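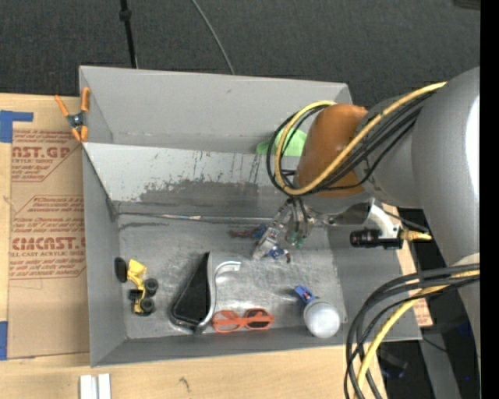 ## Small Items Bins: Frequent Questions

Answers by Wulan Nugroho, Atano toy and household exchange. Last change: 2025-11-29.

**What can I put in a bin?**
Small things that are clean and complete. Toy vehicles are always welcome. Please do not bring glass, medicine or anything with a leaking battery.

**Do I need to sort the items before I bring them?**
No, mixed is fine. We sort them later by kind. If one toy has several parts, please tie them together or put them in a clear bag.

**The bins have scratches. Is this a problem?**
No. The gray bins are used every day and the marks do not hurt the items. If you find a sharp edge, please tell us.

**How many items may I take home?**
Up to nine on each visit. Families with three or more children can ask for a larger limit.

**I gave something by mistake. Can I get it back?**
Write to us within two days and describe the item well: color, size, any damage. After this time it may already be with another family.

**Where do larger toys go?**
To our Skisevitz location. The Chin location accepts only things which fit in one hand.

**Can I borrow an empty bin for my school or building?**
Yes, for up to 29 days. Please wipe it with a damp cloth before you return it, and let it dry fully.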